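4. Why small houses keep a film for longer

Last updated: July

4.1 The question of the second week

Most writing on movie attendance looks at opening weekends, and it is easy to see why. The numbers arrive quickly, they are large, and everybody in the trade wants to talk about them over coffee. Our own interest lies in what happens afterward, in the second, third and even sixth week, when a film has left the big multiplexes and is still playing happily somewhere with one screen and a popcorn machine older than the projectionist. We had the good luck to be given the booking ledgers of two such houses, the Nendetti and the Callotetti, both in the town of Cakilmont, and we spent a long and very pleasant winter reading them.

The ledgers are kept by hand. Each line gives the title, the number of tickets sold at each showing, the terms agreed with the distributor, and quite often a remark in the margin ("snow," "school play," "brought back by request"). We have treated these remarks as data wherever we could, and we are grateful to the managers who wrote them so faithfully.

4.2 Holding terms and the regular audience

The Nendetti seats 80 people and the Callotetti seats 100, so neither house can take in much of an audience at one sitting. A film that would be seen by the whole town in a single weekend at a larger theater needs several weeks here, and the managers plan for that from the start. Under the agreements we read, the share owed to the distributor falls after the second week, which makes a modest crowd in week four worth nearly as much to the house as a good one in week one. Atinga's earlier study of rural exhibitors (Kobina Atinga, working paper, 2000) found much the same pattern, and we follow his term "holding value" for the money a film still earns once the better terms begin.

We also found that regular patrons matter more than we had guessed. At the Callotetti, the same families come on the same evening whatever is showing, and a film that stays on a little longer will sooner or later meet all of them. The Huttunen chain, which ran a larger theater outside town until it closed, changed its program every week and seems never to have built up this kind of habit.

4.3 What the concession counter adds

Ticket sales are only part of the story, of course. Both houses keep a separate book for the counter, where candy, drinks and a small shelf of useful odds and ends are sold. Counter income per ticket goes up in the later weeks of a run, and the managers put this down to the unhurried mood of a half-full house. We think they may well be right, although the counter books have gaps and we would not want to lean on them too heavily.

Figure 1. Plastic-wrapped toothbrushes on a wooden tabletop.
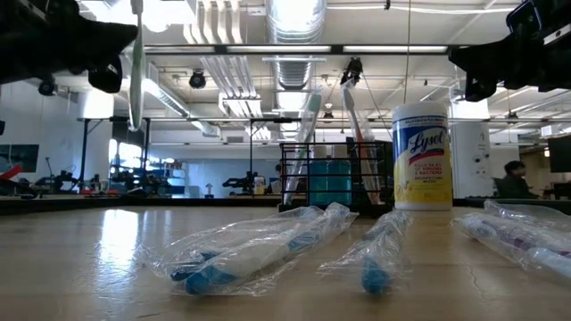

4.4 Limits of the ledgers

Two theaters in one town can't stand for a whole industry, and we would be sorry if anyone read this section that way. The ledgers leave out free passes, and they say nothing of who came twice. We hope to compare them with city records in later work.

Reader comments

marlene_k: I worked the box office at a one-screen place for years and the part about families coming on the same night made me smile. We could have set a clock by ours!

Reelchange: Did the authors look at whether the films were held over by choice? Sometimes the next print simply didn't show up.

T. from upstate: Lovely to read something on this that isn't all opening weekend. Is the Atinga paper available anywhere?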